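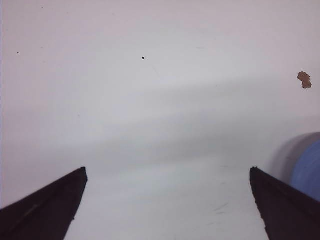
Loredana Dal Bello replied that exposure should stay locked when we compare the Sovel fingers with the Galli ones, or the depth results mean nothing. I locked it at 10 ms and ran the test again. 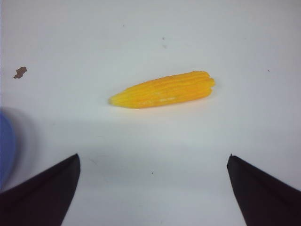
Detection threshold is now 400 in both profiles. With the old value, the Brirby controller sometimes took a mark on the table for a target. The yellow corn cob is easy to separate from the white, but the brown stain at its upper left is still a risk, so I will mask this area. Ticket 3672 stays open.

Primo Fabbri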